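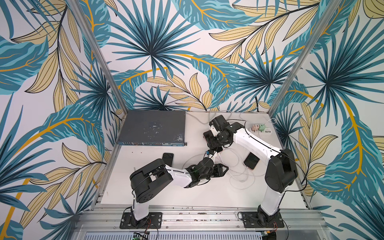
Vilstead Junior Newsroom, Kids' Explainers Desk

What happens when a river gets a dam?

Big dams make electricity. Water piles up behind a wall, then rushes down through pipes and spins a giant wheel called a turbine. Spin, spin, power. Lights on in your kitchen.

But the water has to pile up somewhere. That somewhere is a valley. And sometimes people live in it.

Take Barkurero, a farm town by a river. 500 people, one school, lots of goats. A power company called Werkon wants to build a dam 12 miles downstream. If it does, the bottom half of town goes under water. For good.

So who decides?

Not just the company. It has to ask the goverment for a permit first. Then come public hearings. A hearing is a big meeting where anyone can stand up and talk. Farmers, fishers, teachers. Kids too, sometimes! Barkurero had one in May. It went on till 31 people had spoken.

What do people say? Some want the jobs. Some want the power, lots of blackouts out there. Others say no, our grandparents are buried here. Or, where do the fish go?

If the dam gets built, familes who have to move should get paid, or get a new house. Should. They don't always agree on how much. Then it can go to court, and a judge decides. Can take years.

Words to know
Reservoir: the lake behind a dam
Permit: official OK to do something
Turbine: the wheel the water spins

More next week, on fish ladders. Yes, real thing.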